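Jandirlow Assembly, Hall 2
Minutes of the bench operations meeting, December

Chair: Brian Okoth
Present: leads for wiring, inspection, packing and stores
Apologies: Kinyua (purchasing)
Start: 2:10 p.m.

1. Minutes of the previous meeting
Accepted with one correction. Under item 4, "connector crimp" should read "connector housing". Stores to replace the copy in the binder.

2. Output and open orders
The Plolel order stands at 2383 modules passed and boxed. A further 637 are at inspection or waiting for it. The remainder of the order is not released until the revised lead length is confirmed in writing. Wiring asked whether modules already built to the old length can ship. Chair: no, hold on the gray rack and tag by build sheet number.

The Ploltaretti order has not started. Boards are in stores. Wire is short in black only.

3. Returns from inspection
Nine modules came back from the last lot. Causes as logged: insulation nicked near the solder joint, red and black reversed at the board, connector not fully seated. The reversed pair came from one build sheet with a smudged print. Sheet has been reprinted. Old copies to be pulled from all tables and shredded.

Inspection repeated that modules should be lifted by the board or the connector. Pulling one out of a pile by its leads puts the load on the joint. Wiring replied that this is difficult when the leads are tangled, and the discussion moved to item 4.

4. Layout of the green benches
Main item. Modules are put down in heaps between wiring and inspection, and time is lost separating them. Heaps of different build can also end up on one table.
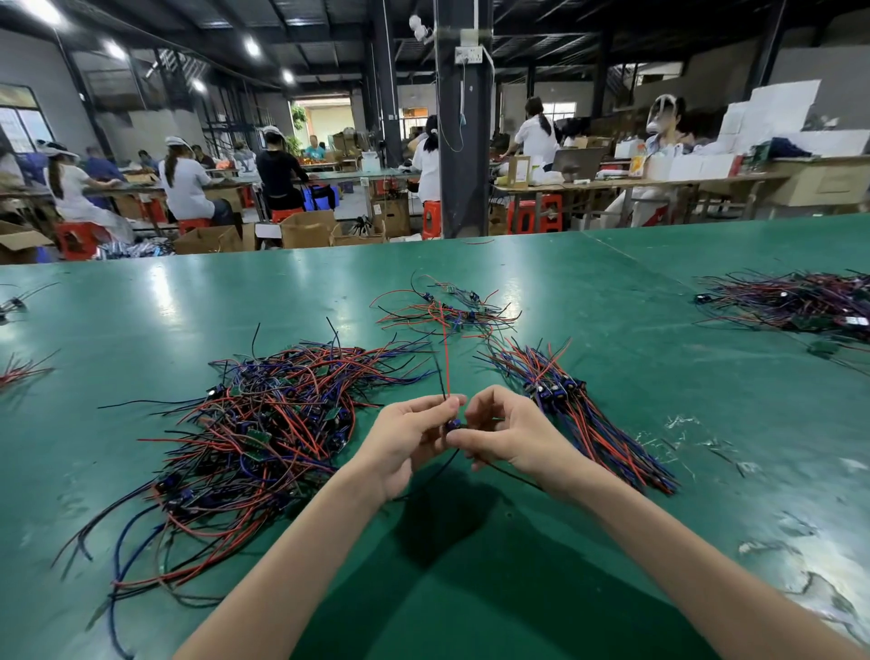

Wiring objected that bundling every module takes longer than untangling a few of them, and asked that any new rule apply only to work leaving the table. Inspection did not agree. Bundles with the modules gathered at one end can be checked in order, and the loose heaps cannot.

Agreed after discussion:
4.1 Finished modules are laid with boards at one end and leads running the same way.
4.2 One build per table. Mixed heaps are sorted before new work is put down.
4.3 Clear plastic scraps and wire trimmings go in the bench bin at each break. Short offcuts are not to be left among finished work.
4.4 Divided trays to be tried on two tables. Stores has 300 in the upstairs cage, condition not known.

The question of bundle size was left open. Inspection wants a fixed number, wiring wants to go by thickness. Both to bring a proposal.

5. Stools and lighting
Two requests for higher stools at the long tables. Stores to check what is left over from Hall 1. Glare from the glossy bench tops was raised again. A matte mat will be tested at one inspection position before any are ordered.

6. Actions
Stores: binder copy, tray check, stool check, black wire quantity to Kinyua.
Wiring: pull old build sheets; bundle proposal.
Inspection: bundle proposal; mat test.
Okoth: written confirmation of lead length from Plolel.

7. Any other business
None.

Closed 3:05 p.m. Next meeting same room, after the Plolel confirmation is received.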